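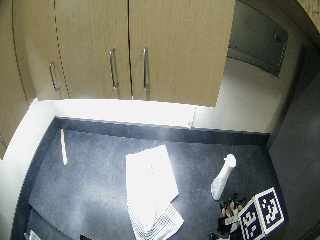
Search this site Go

Workplace demonstration capture

Workplace demonstration capture is a method of preparing automatic handling equipment in which a worker carries out a task by hand while wearing or holding instruments that record the movement. The recordings are later used to set up or train a machine for the same task. The method is used mainly for light manual work such as wiping surfaces, sorting paper and putting away small items, where writing out each motion as a program is slow and the result breaks down when objects are moved.

Equipment

Two forms are common. In the first, sensors are fitted to the hand, usually on a glove, and the worker touches objects directly. In the second, the worker holds a device through which the task is done, so that the record is closer to what a machine gripper could repeat. Both may carry a cube printed with square black-and-white markers. A fixed camera with a known position reads the pattern on the cube and works out its place and angle. At least one face must stay in view, and strong glare or a sleeve across the cube causes gaps in the record.

The Skerero system, used in office kitchens and small service areas, accepts either form. Its working volume is limited to a single counter or bench, and the camera must be set up again if the furniture is changed.
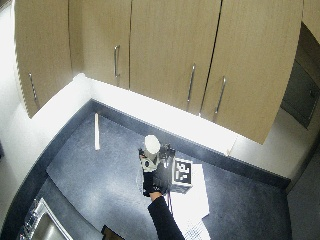 Working practice

A task is repeated many times with small changes in the starting position of the objects. At the Penrose site, operated by the cleaning contractor Resturier, a standard set consists of 80 repetitions of one task, recorded in blocks of 13 minutes with a rest between blocks. Faulty repetitions are marked by the worker at the end of the block and removed before processing.

Pace is a known difficulty. Experienced cleaners tend to work faster than the equipment can follow and join several motions into one. Resturier's instructions ask for a steady pace and a short pause at the start and end of each repetition. Workers at Penrose reported that this felt unnatural during the first shifts and that the forearm tired sooner than in ordinary cleaning.

Effects on staff

Recording was at first treated as an addition to normal duties. Under an arrangement introduced at Penrose in August, it became a separate duty with its own pay rate, limited to two hours in any shift. Staff may decline it without loss of other hours. Eight workers were trained in the first intake.

The content of the remaining work also changes. Where a machine takes over routine wiping, staff spend more time clearing surfaces beforehand, refilling supplies and dealing with stoppages. Disagreement continues over whether these duties should be graded as cleaning or as equipment supervision, and over payment for the later use of recordings at other sites.

Limitations

Recordings made at one counter carry over poorly to another of different height or depth. Carkia, a software package for checking recordings, rejects any repetition in which the marker is lost for more than 125 milliseconds. Soft, thin or shiny objects remain difficult in most systems.

Related articles
Fiducial marker
Hand tracking
Job grading
Motion study
Teaching by demonstration

Contact | Copyright and reuse | Back to top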